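# The Robot That Asks for Less

The first thing Kanini Nyamweya does when a robot drops something is write it down in pencil. She has a database for this as well, and the database is very good, but the pencil notebook is where the swearing goes.

Nyamweya runs the manipulation group at Skemton, a research outfit whose building used to sell carpet and whose loading dock still smells of it. For most of the past year she and her colleague Panagiotis Kalogeropoulos have been working on a question that sounds like a complaint about the price of groceries: how many demonstrations does a robot really need?

The usual answer is more. You want a two-armed robot to pick up a ring and pass it from one side of the table to the other, so a patient person steers the arms through the job by hand, over and over, while everything gets recorded. Then a network learns to imitate the recordings. If it fumbles, you fetch the patient person and more coffee.

Skemton's own archive had reached 3670 of these recordings by May. "I was proud of that number," Kalogeropoulos says. "Then I watched them."

He watched all of them, over several weeks, at double speed, and came away with opinions. A great many were the same reach, made by the same tired operator from the same comfortable angle. Others were plain bad: the long hesitations, the grab that missed by an inch and was quietly corrected. The network had been studying these with the same devotion it gave to the good ones, and it had learned the hesitations beautifully.

So the pair built Sturkus, a piece of software that is essentially a very picky librarian. It looks at each recording and asks whether the robot's current guess at the next move would already have been right. If so, the recording goes on the shelf. If the guess was wrong and the human's motion was clean, it stays. Run to the end, Sturkus kept 621 recordings and shelved the rest.

Trained on the small pile, the arms did better at handovers than they had on the big one. They also stopped pausing before each grasp, a habit everyone in the lab had come to think of as the robot's personality. Nyamweya admits she misses it a little.

There are caveats, and she gives them before you can ask. The tasks are short. The objects are friendly. Sturkus judges a motion clean by how smooth it is, and some excellent human work is not smooth at all – watch anybody get a lid off a jar. When the group tried the method on threading a cable through a bracket, it threw out exactly the twitchy little corrections that made the threading work. That page of the notebook is mostly pencil.

The other trouble is fingers. A recording made with one gripper doesn't always help an arm wearing another, and Skemton changes fingers the way some people change phone cases. Kalogeropoulos would like Sturkus to learn which parts of a demonstration belong to the task and which belong to the hand that did it. He has 6 versions of this idea on a whiteboard, two of them crossed out, one of them crossed out and then circled.
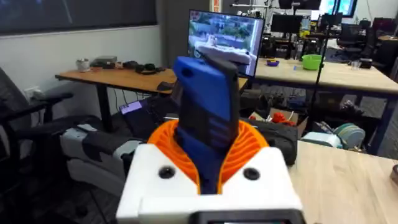
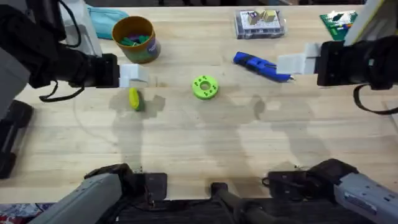

*Two arms, one bench and a lime-green ring.*
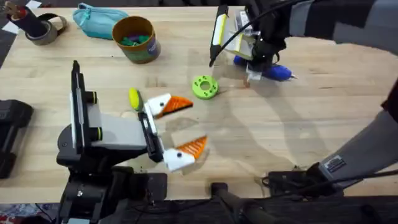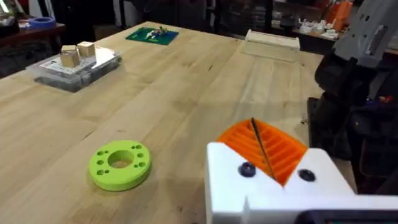 Whether any of this survives outside the old carpet store is the next thing to find out. A second group, at Livetti, has agreed to run Sturkus on its own archive, which was collected by different people with different bad habits. Kalogeropoulos expects it to keep a larger share. Nyamweya expects it to crash on the file names, and has offered to bet lunch.

She has also started a small experiment on the operators themselves. Before a session, each one now sees a list of the situations the robot still gets wrong, and is asked to demonstrate only those. The first person to try it finished the list in 23 minutes and wanted to know what to do with the rest of the afternoon. Nyamweya, who had budgeted for the whole of it, sent him back to do the cable bracket.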